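Cavero Releases Tray-to-Socket Planning Software for Desktop Computer Rework

Sunday, April 11, 2021

PLOTTHORPE – Cavero today announced the general release of Lilitz, a perception and motion planning package for robot arms that work inside open desktop computers. The software handles small parts that have to be found in a tray, picked up and set into a board with little room on either side. It is available to repair depots, refurbishers and training centers from this month.

Development took place on the Plotthorpe bench, where the arm works over a Dell desktop chassis with four memory slots and a processor socket on the board.
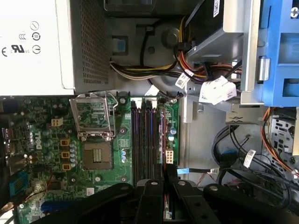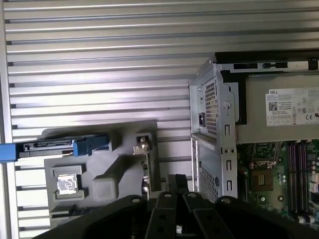

Views from the wrist camera on the Plotthorpe bench: the open chassis and its board, and the parts tray with a processor in its recess.

What the software does

Lilitz takes its main input from the camera at the wrist. Before each motion it estimates the position of the tray and of the chassis separately, so that either one may be moved by an operator between jobs without a new calibration. The two estimates are then joined in a single work plan, which the operator can review on screen and approve one step at a time or as a whole.

Shiny metal has been a steady source of error in this kind of work. Heat spreaders, load plates and ribbed work surfaces all throw bright bands that shift as the arm moves. Lilitz compares views from 5 wrist positions before it commits to a grasp, and discards edges that do not hold still from one view to the next. If too few edges remain, the arm stops and asks for a new set of views.

The planner also keeps a model of the gripper itself, including the wide outer arms. Cables, drive cages and raised power supplies are treated as solid for planning purposes. A cable that cannot be located with confidence is given a wider margin, and the operator is told which one.

Changes since the preview release

Cavero made a preview of the software available to a small group of sites last year. The general release includes the following changes:

The part library has grown from 69 to 175 entries. New entries cover processor sockets, memory slots, power headers and common data connectors.

Approach paths to vertical slots are now planned from the latch end by default. Sites may reverse this setting for each chassis.

Every run is saved as a replay file holding the camera views, the plan and the gripper commands. Replay files from the preview release can be opened but not edited.

Stop conditions are written in plain text and may be changed without rebuilding the project.

Work with Tatlı

The grasp review screen was designed together with Tatlı, which also supplied the translation of the operator manual. Under the agreement between the two companies, Tatlı will provide first-line support to its own customers, and Cavero will remain responsible for the planner and the part library.

Availability

Lilitz is offered in 2 editions. The Bench edition supports a single arm and a single wrist camera. The Depot edition adds shared part libraries and central storage of replay files. Sites that took part in the preview may move to either edition at no charge until the end of April. Existing part libraries are converted during installation.

About Cavero

Cavero develops planning and perception software for robot arms used in electronics repair and refurbishment. The company is based in Plotthorpe. Requests for evaluation copies and press material should be sent to the Cavero press office.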